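Lista de revisión de la entrada y el cuarto de botas
Casa compartida Todmont, planta baja
Fecha: 2021-02-02
Revisa: Manuela Serra
Acompaña: Italo Gentile (a ratos)

Marcas: C = conforme. R = con reparos. N = no conforme. Los comentarios son míos y quien quiera discutirlos sabe dónde está mi puerta.

1. Suelo y paso

1.1 Paso libre desde la puerta de la calle hasta la escalera. R
El mínimo que acordamos son 70 cm. Se cumple si uno no cuenta el paraguas de Kelechi Briggs, que lleva abierto desde el fin de semana y tiene más sitio que algunos inquilinos.

1.2 Felpudo plano, sin esquinas levantadas. N
La esquina izquierda sigue mirando al techo. Italo la pisó para demostrar que se quedaba abajo y volvió a subir en cuanto quitó el pie. Se pide cinta de doble cara.

1.3 Suelo seco junto a la puerta. C
Primera vez desde que hago esta lista. Lo subrayaría si la plantilla lo permitiera.

1.4 Luz del pasillo. C
Bombilla cambiada. La anterior está todavía encima del contador, por si alguien le tenía cariño.

2. Superficies y bandejas

2.1 Superficie blanca despejada de llaves, correo y guantes sueltos. R
El correo de Thaddeus Kincaid reaparece a las dos horas de retirarlo. Va a su buzón, que tiene una ranura hecha para eso.

2.2 Bandeja de madera: sin astillas en el borde, sin cercos de agua. C
Pasé el dedo por todo el canto y no me llevé nada puesto. La bandeja es para cosas pequeñas y secas. Las botas mojadas van a la rejilla de abajo, asunto que ya se habló en junio y que volveremos a hablar.

2.3 Nada por encima de la altura del hombro que pueda caerse. R
Una caja de herramientas en el estante alto. Brunello Testa dice que es suya y que está «de paso».

3. Calzado

3.1 Botas por pares, con el par junto. C

3.2 Suela bien pegada al corte en todo el contorno. C
Se mira la costura del cerco, sobre todo por el talón, y se tira un poco con la mano. Si cede, a Monti, que las cose en una semana. Pegamento casero, no: el último intento dejó una bota unida a la balda.

3.3 Tacos de la suela sin piedras ni barro. R
Sale arenilla al golpear, y sale en el pasillo. Se golpean fuera.

3.4 Ante cepillado en seco. R
El cepillo está colgado de un gancho a la vista de todos y conserva el aspecto de recién comprado.

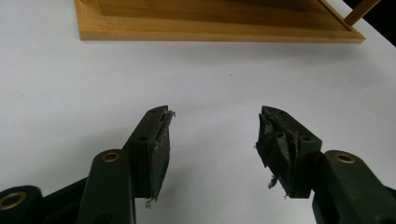
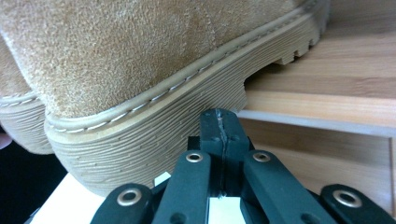

Bandeja de madera clara (2.2) y bota de ante con costura blanca en el cerco (3.2).

¿Se pueden secar las botas de ante encima del radiador si hay prisa?
Lo mejor es rellenarlas de papel y dejarlas en la rejilla, lejos del radiador, aunque haya que salir con otras. El calor directo endurece el ante y puede despegar la suela, y además el radiador de la entrada es la única vía para llegar a la llave de paso.

4. Productos y limpieza

4.1 Impermeabilizante en spray con tapón y lejos del calor. N
Estaba sin tapón, detrás del radiador. Es un aerosol inflamable, lo pone en el bote con letras que se leen hasta sin gafas. Retirado al armario del patio. El tapón apareció en el bolsillo de un abrigo que no reclama nadie.

4.2 Aplicación de sprays solo en el patio. R
Hay olor en el pasillo. Kelechi sostiene que lo aplicó con la puerta abierta, lo cual equivale a haberlo aplicado en el pasillo con frío.

4.3 Trapos usados fuera de la entrada. C

5. Estantería Prokovlow

5.1 Anclaje a la pared. C
Dos tornillos, los dos apretados. No se mueve al empujarla con la cadera, método que no figura en el manual.

5.2 Carga por balda. C
Límite que nos pusimos: 50 kg. No llegamos ni con las botas de montaña de Thaddeus, que se acercan.

5.3 Cantos protegidos a la altura de la rodilla. N
Falta el protector de la derecha. Tengo el moratón a disposición de quien quiera verlo.

6. Pendiente

Cinta para el felpudo: Italo.
Protector de canto: lo compro yo y lo apunto en gastos comunes.
Caja de herramientas al trastero: Brunello, antes del domingo. De paso también se puede pasar por el trastero.
Paraguas: cerrarlo.
Presupuesto de la rejilla nueva de Trorkbridge: 630, montaje aparte. Se aplaza hasta comprobar si alguien usa la que tenemos.

Firmado: M. Serra
Enterado: I. Gentile (firma con el lápiz de otro, devolver)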